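Karari notes, part 5: collecting at the round table

20 July 2023

I said last time that I would write up how we gather our demonstrations, since three people have emailed to ask and I keep giving each of them a different half of the answer. So this is the long version.

The project is called Karari. We are training a policy to do small kitchen jobs: open an oven door, move a dish, put a utensil back where it belongs. The examples come from people doing the jobs by hand with a gripper tool that has a wide camera on it. No arm is involved at this stage. You hold the thing, you do the task, you put it down, and that is one episode.

Where we are now

We have 650 episodes that passed review. The target is 3000 by October. Roxana Tănase runs the sessions and Bianca Marinescu does the review, and I fill in for either of them when needed. I also write the scripts that nobody else wants to touch.

The table

We started in the small kitchen at Odora and moved out after two weeks. The light from the window changed all afternoon and people kept needing the sink. Now we work at a table with a cloth behind it, and the appliances get moved between sessions. Roxana keeps a sheet with the layouts on it. A layout is used for one block of episodes and then crossed off.

For the oven block, the toaster oven goes in the middle with the two-slot toaster to its left. The beans go in front of the toaster, coffee beans in one dish and soybeans in the other. The bottle and the wire utensil holder go on the right. Most of these are never touched in an oven episode. They are there so the policy sees a table with things on it.

The black cloth does two jobs. It hides the rest of the room, and it gives us a place to hang the foam letters. The glossy top of the oven picks up the yellow of the big M, and I left that alone. Real kitchens have shiny surfaces too.

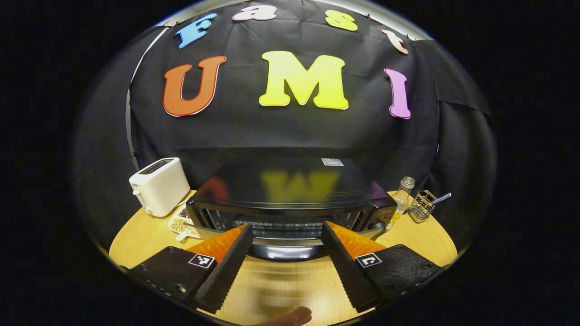
How a session goes

A session is one person and one layout. Before the first episode, the operator opens and closes the gripper a few times with both finger markers in view. We read the opening width from those markers, so a session where one is covered by a sleeve is no use to us. We lost a whole morning in Cozma that way.

Then the operator works through the task at normal speed. New people go too slowly. They hover over the handle and line everything up, and the policy learns to hover. Roxana has them do five practice runs that we throw away, and by the end of those they have usually sped up.

Fumbles stay in if the person recovers. If the dish goes on the floor, the episode is marked and left out.

Review

Bianca watches everything at double speed and gives each episode a keep, a drop or a question mark. The question marks come to me. Most of them are about where an episode should end. Our rule is that it ends when the gripper has let go and backed away, and I trim the tail after that.

What I would change

I would have written down the layouts from day one. The first block has no sheet, and I spent more than 8 hours working out from the video which episodes belonged together.

I would also have asked for more operators sooner. Two people from Grallovberg are joining us next, both left-handed, and so far all of our oven episodes come from right-handed people. The door gets approached from the same side nearly every time – you can see it clearly when the paths are plotted together. I'll put those plots in the next post, once the new episodes are through review.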